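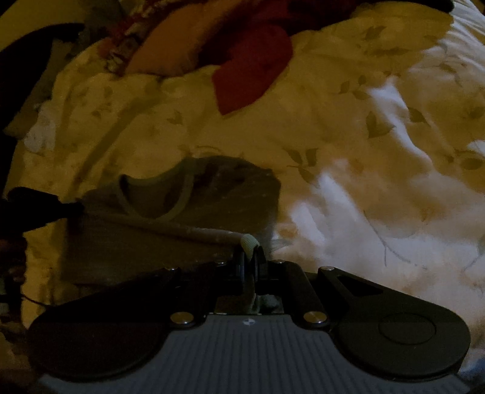 LEIA-ME - Kirnier, coleção de orações e vidas de santos em português

Oi! Se você chegou até aqui procurando as vidas de santos que eu leio em voz alta na paróquia, é aqui mesmo. Kirnier é o nome que dei à pasta quando ela tinha só um arquivo, e ficou. Hoje são 2,574 registros (a vírgula é separador de milhar, herança da planilha antiga, ainda não arrumei), entre troparia, orações curtas e relatos de vida.

De onde vêm os textos

A maior parte eu digitei de folhetos e livrinhos de missão que herdei da minha madrinha. O resto veio do acervo Juhász, que Ernő Orbán escaneou página por página e me mandou em lotes. As traduções do grego são minhas, com revisão de Effie Farquharson, que tem muito mais paciência do que eu com o aoristo. Quando uma tradução é minha, o campo "origem" diz "própria". Quando não sei de quem é, diz "desconhecida", e aí peço socorro: se você reconhecer, me escreva!

O que tem em cada registro

Nome do santo ou da festa, mês, texto, origem e uma coluna de observações que é meio que o meu diário, confesso. Pus só o mês porque uso os dois calendários e vivia me confundindo com as datas. Setembro é o mês mais cheio, com quase 150 textos, e também o mais bagunçado: a Exaltação da Cruz aparece em 4 versões e não tive coragem de apagar nenhuma.
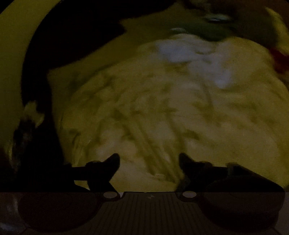

As orações da noite são a parte da coleção que mais uso, e por isso a mais bem cuidada. Elas têm um arquivo separado, "noite", com frases curtas e sem nota de rodapé no meio do texto. Li tudo em voz alta antes de incluir, já com pouca luz, com uma coisa clara e felpuda bem na minha frente, dessas que dão vontade de encostar a cabeça e dormir antes do amém. Se eu tropeçava numa frase duas vezes, reescrevia. A oração ao anjo da guarda foi a que deu mais trabalho e ainda acho o final meio duro.

Como usar

Os arquivos são texto puro, em UTF-8, um por mês, mais o "noite". Abrem em qualquer editor. Pode imprimir, pode ler na igreja, pode mandar para a tia. Só peço que mantenha o campo "origem" junto do texto. A versão atual é a 2 - a primeira tinha os acentos todos quebrados, então, se você baixou aquela, jogue fora sem dó.

O que falta

Os santos georgianos quase não aparecem, e os da Romênia estão pela metade. Também não resolvi a grafia dos nomes: tem "Serafim" e "Seraphim", tem "Nectário" e "Nektários", e a busca não acha um pelo outro.
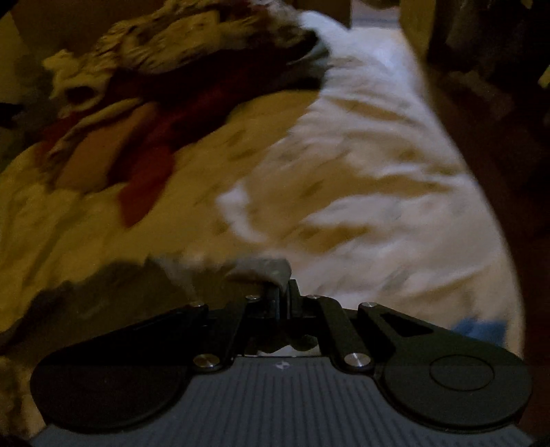 Charoen Somboon me escreveu que preferia os nomes na forma portuguesa mesmo, com a grega ou a eslava numa coluna ao lado, e que do jeito que está ele procura São Nectário e encontra só metade das orações. Disse também que as crianças da catequese gostaram dos relatos mais curtos e pediu mais alguns de monges do deserto. Estou fazendo a coluna nova aos poucos, começando por setembro, e os Padres do Deserto entram no próximo lote.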